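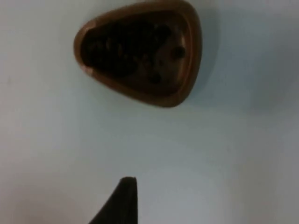 Department of Consumer Studies, Clurnden College - Student Projects

Does a smaller dish make you eat less?

The claim turns up in magazines, on diet sites and in the leaflet our own cafeteria hands out each December: put your snack in a small, shallow dish and you will eat less of it without noticing. We wanted to know how much of this holds up. Our starting view was that it sounds too easy, and we should admit that up front.

The leaflet gives its source as the Malinowski survey, which had 3885 replies. That is a big number, but all of the replies came from people filling in a form about their own habits. They were asked how much they thought they ate. A person who has just bought a set of small dishes has a good reason to think they work.

We ran a trial of our own in the Wisine common room. Over 12 afternoons we put out pretzels, using small dishes on half of the days and wide bowls on the rest. Each day started with 300 grams, and we weighed what was left at 4 p.m. People could refill as often as they liked from a bag on the side table.

The difference between the two was 2 grams a day on average, in favor of the small dishes. Our kitchen scale is not good enough for us to make anything of that. On the busiest afternoons both kinds were empty well before four, so those days tell us nothing at all except that the room was full.

There are plenty of holes in this. We did not track who ate what. Some students knew what we were doing - it is a small building - and may have eaten more or less to suit. A similar project at Tumunlow used crackers and reported a clear effect, but the write-up leaves out whether refills were allowed, and we think that matters more than the shape or size of the dish.

We would not tell anyone to throw out their small dishes. We would ask the cafeteria to take the line out of the leaflet until somebody has weighed the food.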